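Plaseo Round Tablecloth, Printed Flower Series

Product group: Table linen for dining rooms, break rooms and serving areas
Supplied by: Gollelura Household and Contract Furnishings

The Plaseo round tablecloth is intended for large round tables that are in use through most of the day. It is supplied to guest houses, staff kitchens and community dining rooms, as well as to private households. The cloth is cut and hemmed at the Văduva workshop and inspected before packing. Each order is sent folded, with a printed care card. 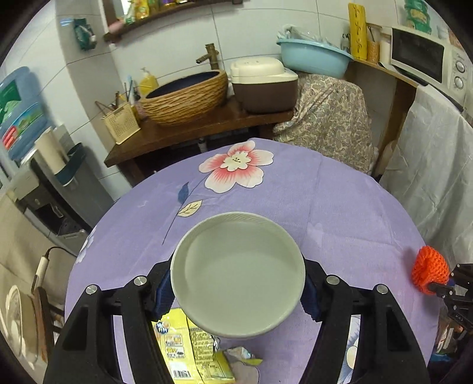
Color and pattern should be chosen with the rest of the room in mind, including the furniture that is already in place. The series is offered in several ground colors, and customers who have dark wood fittings most often ask for one of the lighter grounds. The lavender-purple cloth, shown with a pale grey-green bowl and a yellow food package on it, carries printed flowers, among them a large one with petals running from white at the tips to coral pink. Fold lines such as those visible on this cloth may be reduced with a warm iron applied to the reverse side. Customers who prefer a plain surface should request the Ninska series, which is made in the same sizes without a print.

Ordering and sizes

The standard cloth measures 171 cm across. Other sizes are made to order, with a minimum quantity of six cloths per size and color. Customers are asked to measure the table top at its widest point and to state the drop required on all sides. Allow 17 working days for made-to-order items. Orders received in December are processed in the following month.

Fabric swatches are available on request. Screens vary in the way they show purple and coral shades, and a swatch should be consulted before a large order is placed. Gollelura does not accept returns of made-to-order cloths on grounds of color alone.
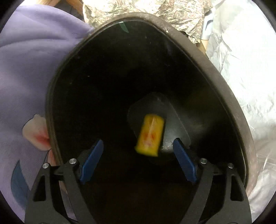

Swatches need not be returned. They may be washed and ironed in the same way as the finished cloth, and customers who operate their own laundry are encouraged to test them with their usual detergent.

Care

Wash before first use, separately from white items. Shake out crumbs and remove food wrappers before washing. Do not bleach. Line drying is preferred; a low dryer setting is acceptable. Hot pans should be placed on a suitable mat. Grease marks should be treated on the day they occur.

Storage

Cloths kept in storage should be rolled or loosely folded and refolded along different lines from time to time. The storage area should be dry and away from direct sunlight.

Contract supply

The Văduva workshop can reserve roughly 600 cloths per season for contract customers. Requests should state the series, ground color, size and delivery address. Replacement cloths in the same print can be ordered singly for as long as the pattern remains in the current list.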